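Write the Bag Rule Down Before You Grade the Grip

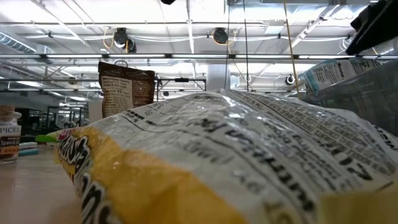
Opinion | By Rasmus Zariņš | Posted Wednesday | 3 comments

I have a pet peeve, and it's the word "crinkly." It shows up in our test logs at Brumholm all the time. Grasp failed, bag crinkly. Well, sure! Every snack bag is crinkly. The big white and yellow one lying on its side is all wrinkles and glare, and the small print on it bends every which way. A spice jar is a spice jar on Monday and on Friday. A bag is a different object every time somebody touches it.

So I think any shared rulebook for grasp testing should make you report the state of your packaging, the same way you report your gripper settings. We started doing this in November. We call the score Usedness (sorry, I know, I lost the vote) and it's simply how many times an item has been picked up before the current try. You write it on the sheet. When a bag hits 46 it gets retired, even if it still looks fine to you.

People hate this. The complaint I hear most is cost, and I get it. We went through 228 bags in one season and the snack budget got some funny looks. But compare that with more than 3,000 trials I can't fully use, all from before we kept score. Was the new finger pad better, or were the bags softer by then? I have no idea, and neither does anybody who read our numbers.

The other gripe is about lights. Shiny film under a long row of fluorescent tubes throws white spots all over the place, and some folks want the standard to call for soft, even lighting. I'm against that one. Kitchens and stockrooms have ugly lights! Write down what you have, leave it alone for the whole run, and let the glare be part of the test.

Same with clutter. Our Prultix sheet used to say "mixed items," and that could mean almost anything. A brown pouch half hidden behind a big bag is a much harder pick than the same pouch out in the open, so say which one you did. Bite, our little scoring script, now refuses a run if that line is blank. It takes me 15 seconds to fill in.

I'd still like to hear from anyone who retires bags sooner than we do. My number was a guess, and I'd happily change it.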